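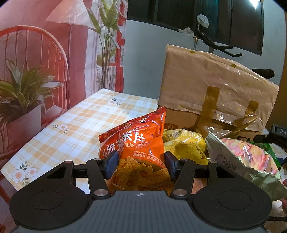 Olby, the online business directory, will start charging for its "Preferred" listings in March, and the 1140 small shops in its Flallgate section have been told what preference costs. It's $15 a month. For that, a business moves above the free listings and gets a slightly larger typeface. The smallest package covers one product and one photo, so a corner store could put its whole advertising budget behind a single glossy orange-red snack bag and, by Olby's reckoning, be found by anyone searching for "groceries," "gifts" or "catering."

Free listings will stay up, the company said in an email to members, though they will now appear under a heading that reads "More Results." Members who signed up back when the site promised to be "free forever" have been thanked for their loyalty and offered seven days to claim the opening rate.

Vanderleia Damasceno, who runs a shoe repair counter in Flallgate, has been listed since the directory opened. She got three phone calls through it last year. One was from Olby.

"They wanted to know if I was happy with my visibility," she said. "I told them the customers come in because the sign has a shoe on it."

She plans to keep the free listing and spend the money on a second sign.

Olby says 783 businesses have already picked the paid plan. It did not say what happens to the top of the page when that many listings are preferred, beyond noting that they will "rotate fairly." A further upgrade, called Preferred Plus, is being tested with members in Nyarko.

Rival directory Braltano responded within hours with an offer to import any Olby member's listing at no charge. The small print puts the free period at seven months. After that the price is $15.

Olby members can change their plan from the account page, under "Grow." The option to stay on the free plan is under "Other."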